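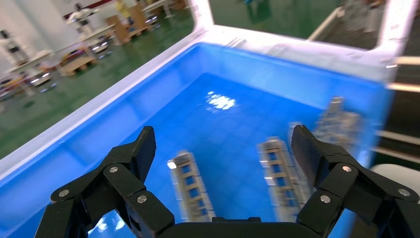 The blue storage bin with the white rim.

December, second entry. Wurkudholm Residential College, Household Office diary.

The morning was given over to the linen inventory, which is carried out twice a year under the standing instructions. Work began at 7.30 a.m. in the north store and moved to the landing cupboards after the breakfast service. The ledger shows 320 single sheets. The shelves gave 300. The difference of twenty has been entered in the losses column pending a check of the guest rooms, where bedding was made up in November for the visiting examiners and may not have been returned.

Anwara Bepari has taken over the key register with effect from this week. She has asked that cupboard keys be signed for by the person who will use them and no longer by the senior member of staff on duty. The Office agrees, and a note will go to all landings.

The laundry contract was discussed at 11 a.m. Cartwright has written to confirm that its present terms will hold until the end of March. Its collection times remain unsuitable for the east wing, where bags must stand in the corridor overnight. Cavia has offered an earlier collection at a higher charge per load, and Pluka has yet to reply to either of our letters. No decision was taken. The Warden has asked for the figures to be set out on one sheet before the January meeting.

A sum of £3000 remains in the furnishings budget. It had been intended for curtains in the reading room, but the state of the blankets on the upper landing is now such that the Office will recommend they be replaced first – the curtains are faded, though they still close. Two samples of wool blanket were looked at after lunch. The heavier was preferred by all present. It does not wash well, according to the label, and a lighter cotton has been requested for comparison.

The boiler inspection passed without remark. The engineer left at 2 p.m. and his certificate has been placed in the green folder.

Complaints received: one, concerning the noise of the trolley on the back stairs before 7 a.m. The wheels have been oiled. Staff are reminded that the lift is available at that hour.

Carried forward to tomorrow: guest room check; pillowcases, both landings; reply to Cavia; labels for the new shelves in the north store. Rain all afternoon, and the side door is sticking again.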